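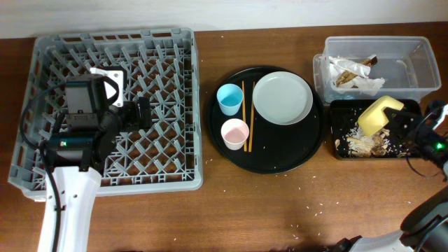

Dish rack, serving tray, storage bin and a small tray with food scraps.

Drilau: kitchen words in four dialects

Drilau is a word list of household and kitchen terms. It has 160 entries at this moment, of which 137 are checked by a second reader. I started it because my students were asking me again and again what is the difference between a tray, a platter and a board, and I did not have a good answer.

Contents

drilau.csv holds the entries, one per line. notes.txt holds my remarks on spelling. The folder "old" can be ignored, I keep it only for comparison.

Columns

id, term, dialect, plural, meaning, checked. The column "checked" is yes or no. If the plural is not known to me, the field is empty. Please do not fill it with a guess.

Known problems

The entries for cutlery are weak. "Rack" appears two times with different meanings, and this is correct. In 10 entries the dialect is missing, I hope to repair this in November. The file is saved as UTF-8, but older spreadsheet programs may show the accents wrong.

Corrections

Send me the id and the corrected line. Tia Lightfoot reads all changes to the Clegg dialect before they are added, so these take longer.

License

Free for teaching and private study. For printing more than 200 copies, please write to me first.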